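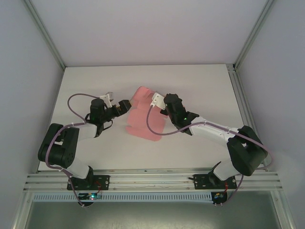 Inspected and written up by Janka Ďurica | Cell inspections, Plekley site | March round

Two-arm teaching cell, pre-session checklist with comments

Scope: the bench, both arms, the operator station and the recording PC. The cell is used to teach folding and box work by remote control. The operator drives each arm from the Cliklow handsets and the session is recorded for training. Results are Pass, Advisory or Fail. A Fail stops teaching until it is cleared.

Section A. Enclosure and mounting

A1. Rail bolts at both mounting plates, torque marks in line. Pass.
A2. Rail square to bench, no movement when pushed by hand. Pass.
A3. Corner posts tight top and bottom. Pass.
A4. Slotted cable duct under the rail, secure along its length. Pass.
A5. Small circuit boards below the mounting plates. Advisory. The boards hang where a knee or a broom can reach them. Fit a cover before the next round. Same comment as last time.
A6. Floor inside the enclosure clear of offcuts. Pass. Scuffs only.

Section B. Cables

B1. Purple cables, wrist to base, both arms. No nicks or flattening found by hand along the full run. Pass.
B2. Free loop at the wrist. Advisory. The loop must be long enough for full wrist roll and short enough to stay off the work. Each operator seems to set it differently. Tape the agreed length on both arms and leave it.
B3. Red wiring at the right-hand board, strain relief. Pass.
B4. Emergency stop lead, plug latched at both ends. Pass.

Section C. Grippers and wrist cameras

Power to the grippers isolated for C1 to C3. Restore for C4.

C1. Finger screws, all present and tight. Pass.
C2. Finger faces. Advisory. Wear at the tips is cosmetic at present. Replace at 4,000 closures or when the tip loses its edge, whichever comes first. The count is kept on the PC and was not reset after the last change, so treat it as too high.
C3. Play in the fingers when closed. Pass.
C4. Wrist camera view. Fingers and work both visible, picture in focus, lens clean. Pass. 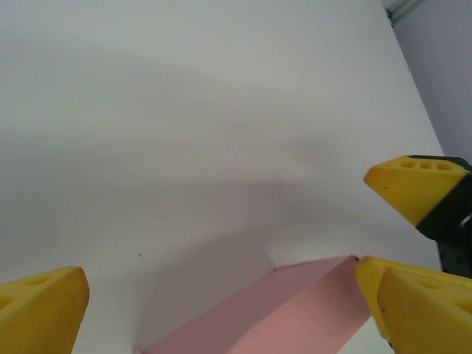
Item C4. Wrist camera view, yellow fingers beside the pink workpiece.

C5. Grip force limit. Set to 40 per cent on both arms. Pass. Do not raise it to hold a slipping part. Release, re-grip and mark the attempt as failed.

Section D. Operator station

D1. Emergency stop, pressed once from the operator's chair and once from the bench. Both arms held position. Pass.
D2. Handset dead-man switch, left and right. Pass on the left. Fail on the right: the arm went on following for a moment after release. Handset swapped for the spare from the Terberg cabinet and retested. Pass on retest. The faulty unit is tagged and goes back to Bautista for repair.
D3. Speed cap for new operators, 600 mm per second or lower. Pass.
D4. Session limit displayed at the station. Pass. Nine attempts, then a break away from the handsets.

Section E. Two-arm work
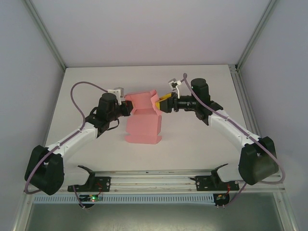 Teaching with both arms on one part needs its own check, as the operator can load one arm against the other without feeling it. The handsets give no force feedback. With a flap of the pink box held in each gripper, a pull outwards from either side goes straight into the creases and then into the wrists. Operators are to move one arm at a time until the fold line starts to give, and open either gripper if the board bows.

E1. Arm-to-arm clearance stop, tested at low speed with grippers empty. Pass.
E2. Both grippers open on loss of signal. Pass.
E3. Spare blanks stored outside the enclosure. Pass.

Open items: A5, B2, C2. Return of the D2 handset to be noted on the next sheet.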